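Kirkstead wooden puzzle board, reviewed after five months

I bought this in September after the cheaper Bundoreo board we had before started losing its paint. The Kirkstead costs more, and I wanted to see if the difference would show.

The board itself is a light wood rectangle and it's heavy enough to stay put on a smooth table. Edges are sanded well. The colors are strong – a lot of blue and teal, then red, yellow, orange, pink and green. After 11 weeks of nearly daily use I found one chip, on a yellow piece.
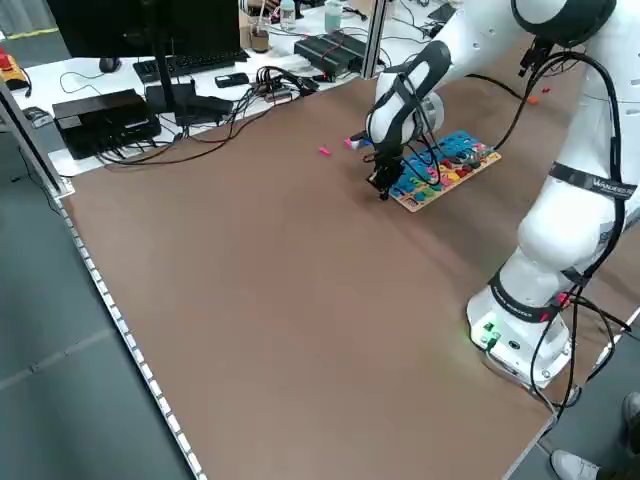 Jastden wrote under my first post on this board that the slots were too tight for a younger child, and that two of the pieces had to be pried out with a butter knife the first week. They loosened up later.

I'd agree with part of that. Mine were stiff for a few days and then fine. The bigger annoyance is storage. It ships with no lid and no bag, so small pieces end up on the table or under the couch. I use a zipper pouch from Sitompul, which fits everything with room to spare.

The instruction sheet is one page and not much help. Cleaning is a damp cloth only.

I paid 40 dollars. At that price there should be a lid – but the board is well made and I would buy it again over the Bundoreo.

Posted 2023-02-13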